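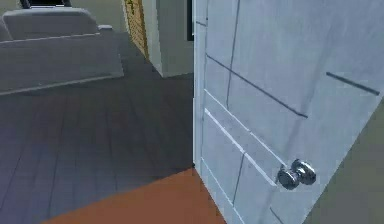

**Wernum 移动操作部 · 安全与验收小组**

# 开门任务检查表(仿真阶段,转入实机以前使用)

适用范围:Enuvow 移动底盘加单臂,任务是接近室内门、握住门把手、开门、通过门口。检查对象包括仿真场景、控制参数和现场准备。

填写方法:已经符合的写 [x],还没有符合的写 [ ]。每一项后面可以写意见。意见请写完整的句子,不要只写"OK",以后看的人不知道 OK 的是什么。

本次版本:十月,第 4 版。中文不是我的母语,如果某一句的意思不清楚,请在评审时直接问我,不要自己猜测。

## A. 场景和几何

- [x] A1 门的开启方向和任务说明一致。

意见:任务说明里写的是"门向机器人一侧打开"。场景里的门也是向我们这一侧打开的,一致。请注意,Haslinger 样板间有一扇储物室的门是向另一侧开的,不要用同一份任务文件。

- [x] A2 门把手的类型已经写明。

意见:圆形球状把手,镀铬外观。任务文件原来写的是"把手",太笼统,我已经请控制组改为"圆形球状把手"。杠杆式把手和球状把手的握法不同,力矩限值也不同,两种不能共用一个条目。

- [ ] A3 门板的碰撞模型和外观模型相符。

意见:门的表面有凹槽,也有凸起的白色线条,线条的一端离把手很近。目前碰撞模型用的是一块平板。手指从侧面接近的时候,平板模型不会报告和线条的接触,实机上却可能碰到。我建议在把手附近的区域改用细一些的碰撞模型,门板其余部分可以保留平板。这一项在修改以前不能通过。

- [x] A4 门的前缘可以被感知模块找到。

意见:前缘是浅灰色,它后面是深灰色的木板地面,对比足够。可是门开到某些角度时,前缘后面会变成白色墙面,对比很小。请在那些角度再检查一次,结果写在 C 部分。

- [ ] A5 门槛和地面变化已经建模。

意见:这一侧的地面是橙色,另一侧是深灰色木板,两种地面在门下面附近相接。仿真里两种地面现在使用同一个摩擦系数,高度差也设为零。Haslinger 样板间的交接处装有一条金属压条,轮子经过时底盘会有一次小的震动。请把压条的高度量好以后输入,再重新跑一次通过测试。

- [x] A6 通过路线上的家具已经列入障碍物清单。

意见:门那一边有一张浅灰色的沙发,放在木板地面上。沙发扶手附近还有一个白色的小物体,清单里没有它。它不在路线上,所以我同意本项通过,但是请补充到清单里。清单应当写明全部物体,也包括我们认为不重要的物体。

## B. 力、速度和停止

- [x] B1 接近把手的最后一段使用低速模式。

意见:已经确认。低速模式由安全控制器执行,不由规划程序执行。这一点我们在上一版里没有写清楚,请以后保持现在的写法。

- [x] B2 握住把手时的力有上限。

意见:上限为 40 N,写在参数文件里,改动需要两个人签字。请不要在调试时临时提高上限然后忘记改回来。如果确实需要更大的力,应当先停下来检查门锁,门锁太紧不是机器人的问题。

- [ ] B3 旋转把手时,力矩超过限值后机械臂会松开。

意见:在仿真里,程序收到超限信号以后先记录日志,再松开手指。顺序应当反过来:先松开,再记录。控制组同意修改,但是我还没有看到新的版本。

- [x] B4 门被人从另一侧推动时,机械臂不会继续用力。

意见:测试方法是在门板上加一个外力,方向和机械臂的拉力相反。测试做了 12 次,每次机械臂都进入柔顺状态。外力的位置请在下一次变化一下,这一次全部加在前缘的中间。孩子推门时手的位置比较低,大人用肩膀顶门时位置比较高,这两种都应该包括。

- [ ] B5 门打开的过程中,门板扫过的区域受到监视。

意见:这一项我写得长一点,请原谅。门是向机器人这一侧打开的,所以底盘必须后退,或者先站在旁边。后退时机器人的注意力(我的意思是主要传感器的方向)在前面的把手上,而危险在后面。现在后方只有一个距离传感器,安装得比较低,可以看到脚,看不到弯下腰的人的头。规定要求整个扫过区域和后退路线同时受到监视,任何一个区域失去数据,就应当停止。仿真里现在的处理是继续使用最后一次的有效数据,这是不可以接受的。

- [x] B6 急停以后,手指的状态有明确的规定。

意见:急停后手指保持位置,不主动夹紧,可以用手拉开。铰链一侧如果有人的手,保持位置比突然松开更安全,因为如果门装有闭门器,闭门器会把门拉回去。请注意这个规定只适用于带闭门器的门,没有闭门器的门请看 B7。

- [x] B7 没有闭门器时,急停后的规定另外写明。

意见:已经写在任务文件的附录里。

## C. 感知

- [x] C1 光亮的金属把手在不同光线下可以识别。

意见:这种镀铬把手的表面有深色的反光,深度数据在球面上容易有空洞。Pirnetti 相机的默认滤波会把空洞填平,结果是把手看起来比真实的小。现在滤波已经关闭,改用形状拟合。拟合失败时任务应当中止,不允许使用前一次的位置继续伸手。

- [ ] C2 灯光变化测试已经完成。

意见:只做了均匀的光线。下午的时候,样板间的阳光从走廊进来,直接照在把手上,请增加这种情况。晚上只有走廊灯的情况也请增加。

- [x] C3 门的开角估计有误差范围,不只有一个数值。

意见:符合。误差超过 3 度时底盘不进入门口,这个条件已经在仿真里触发过,程序的反应正确。

- [ ] C4 门和墙面颜色接近时,前缘仍然可以找到。

意见:请看 A4。门是浅灰色,接近白色,旁边的墙角是白色。我请感知组每隔一定的角度保存一次结果,并且把失败的也保存。上一次只交来了成功的结果,这样我没有办法判断边界在哪里。

- [x] C5 深色的通道不会被当作墙或者空白区域。

意见:门和白色墙面之间有一条很窄的黑色部分,它可能是后面的门洞。地图里现在标为"未知",这是正确的标法。未知的区域不能通过,也不能当作安全的后退空间。

## D. 从仿真转到实机

- [x] D1 仿真使用的参数文件和实机的参数文件是同一个文件。

意见:已经比较过校验值,相同。请不要复制以后改名,上一个项目里的两份文件就是这样慢慢变得不同的。

- [ ] D2 真实的门已经测量,并且和仿真的门对照。

意见:需要测量的项目:门的宽度和重量,把手中心的高度,把手旋转到锁舌收回时的角度,开始打开时需要的拉力,以及铰链一侧的间隙。测量时请使用工具,不要用说明书里的数值代替。门用了几年以后,铰链会下沉,锁舌会变紧。

- [ ] D3 铰链一侧有防夹手的措施。

意见:仿真里没有人的手,所以这个危险在仿真报告里永远不会出现。实机测试时,铰链一侧应当装防夹条,或者用隔板挡住。隔板的颜色请和墙面明显不同,否则感知组又会有新的困难。

- [ ] D4 测试区域有围栏和告示。

意见:围栏要包括门的两侧。去年我们只围了机器人所在的一侧,清洁人员从另一侧把门推开了。没有人受伤,但是这件事应当进入培训材料。告示需要中文和英文两种。

- [x] D5 操作员手里有使能开关,并且站在可以看到门两侧的位置。

意见:一个人不能同时看到门的两侧,因此规定两个操作员,每人一个使能开关,任何一个松开就停止。样板间的平面图已经标出两个站立位置。

- [ ] D6 第一次实机运行时把手不带锁。

意见:等待 Haslinger 确认可以拆下锁舌。如果他们不同意,我们先在自己的测试门上运行。

## E. 记录和文件

- [x] E1 每次运行都保存力、位置、开角和停止原因。

意见:一次运行的记录大约有 40 MB,存储没有问题,请不要为了节省空间降低采样频率。停止原因请使用固定的词语,词语表在共享目录里。"异常"不是一个停止原因。

- [x] E2 风险评估里列出了合理可预见的误用。

意见:已经列出的有:有人用脚挡住门,有人在门把手上挂了袋子或衣服,有人跟在机器人后面通过。请增加一种:有人为了帮助机器人,用手拉住门的前缘。这是好意,可是手正好在手指和底盘经过的位置。

- [ ] E3 操作说明已经由没有参加开发的人读过。

意见:请找一位装配部的同事读一遍,并且让他按照说明做一次急停和恢复。凡是他停下来问问题的地方,说明都要修改。

## 结论

本次结果:有条件通过,只允许继续进行仿真,不允许开始实机运行。

必须先关闭的项目:A3、B3、B5、D3。这些项目关闭以后,我再检查其余没有打钩的项目。A5 和 C2 可以同时进行,不需要等待。

修改后的文件请在星期三中午以前放进共享目录,文件名里写上版本号,旧的版本请保留。如果某一项你们认为不适用,也请写明理由,不要把它从表里删除。

检查人签字:____________

控制组签字:____________

感知组签字:____________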